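Clornora Sentence Completion Set (second edition)
Printed kit for counsellors and group facilitators

Contents: 36 prompt cards, a facilitator's booklet, one pad of response sheets, storage tin.
Card stock: 700 gsm, matte, rounded corners
Suggested session: 20 minutes per person
Stocked by: Tramodstead Practice Supplies

We sell a lot of card decks to people who work in the person-centred tradition, and most of them promise too much. The publisher's blurb for this one says it will "open the authentic self". We left that off the listing. What you get is a set of unfinished sentences on sturdy cards, and whether anything opens depends on who is sitting in the room and whether they feel like talking.

The prompts are better than average. "When I am left alone I" and "My father would have said" are the sort of thing a client can answer in four words or four pages. A handful are duds. "If my heart were a colour" has been in every deck since the encounter groups and we would have been happy to see it retired. Flurina Hofstetter, who revised the set, cut 23 prompts from the first edition and could have gone further.

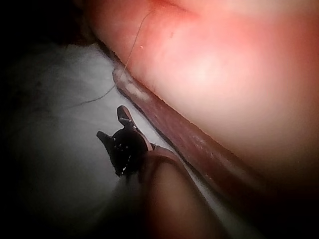 The booklet deserves a more careful look before you order. Its opening chapter on congruence and unconditional positive regard is a fair summary for students, though anyone past second year will skim it. The chapter on interpretation is weaker. It offers themes to listen for and then slides into something close to a scoring key, with no norms and no reliability figures that we could find. We asked the publisher for data and were sent testimonials. Please don't put results from this set in a report as though it were a test.

It also claims to suit "all ages and cultures". We doubt it. The English is plain enough for most teenagers, but several prompts assume a client who was raised by two parents and is comfortable criticising them.

How it compares: the Magyar deck is cheaper and thinner, and the corners go soft after a year of group work. The Zokero cards are handsome, with a painted design on every one, but the artwork tends to steer the answer. If you want plain words on a plain background, Clornora is the one we'd pick - with the booklet left in the tin.

Response sheets are sold separately as refills. You can manage perfectly well with a notebook.

First edition owners: the new cards are slightly wider and won't fit the old box. The publisher calls this an ergonomic improvement. There is no upgrade pack.

Returns accepted on unopened kits. Opened kits can be exchanged if cards are missing or misprinted - check them when they arrive, as the first print run in July had doubled cards.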